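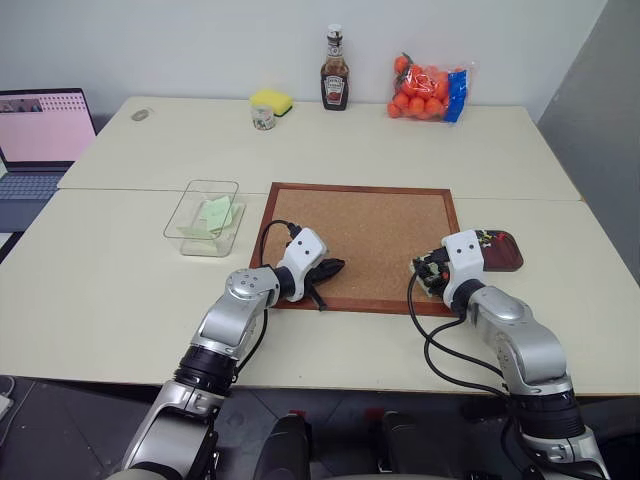

By Roswitha Ostermann

The town of Rutumgate will move its public notices back onto boards in July, after 27 years of printing them in a mailed newsletter. Printing and postage cost $3,316 last year.
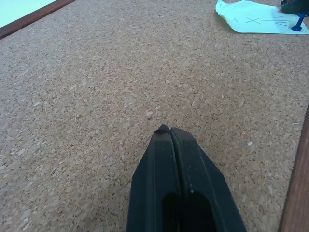

Notices will go up at three sites - the library, the bus station and the Kröger building. The boards will be cork, with the usual speckled light brown surface, and residents may pin their own cards on the lower half. 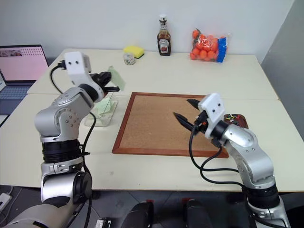 Cards must be dated and will come down after a month. Town clerk Shahram Khosravi said 300 copies of the last newsletter will be kept at the library.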